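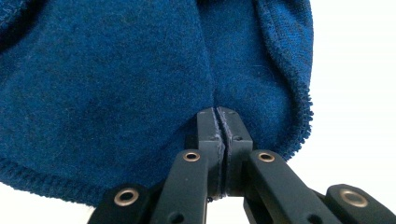

Buy the small grippers first

Martim Valente
January 11, 2020

Budget week again. Cokham has a quote on the desk for one big folding cell and everyone is looking at the bottom line. Wrong line, I think.

Look at the job. Soft blue knit, fuzzy, stitched hems, pinched between two flat fingers. It bunches. It puffs out on both sides of the grip. No spec sheet I have seen puts a price on that.

So: hand-held grippers, 10 of them, before any arm gets bolted to the floor. Let people on the line work with them until September. Spend on finger pads, spare bushings, screws. The dull stuff. Kultent wanted 15 percent of the budget held back for spares and got laughed at. They were right.

Cimton went the other way. Full cell, 100 percent up front, nothing left over for training. Then a run of fleece came in and the money was gone. I'm told the manual was 158 pages. Great.

Furukawa in purchasing says small orders look timid. Fine, look timid. A tool you can hold gets argued over by the poeple who use it, and those arguments belong in the plan before the purchase order does. Sign for the grippers, park the cell quote untill fall.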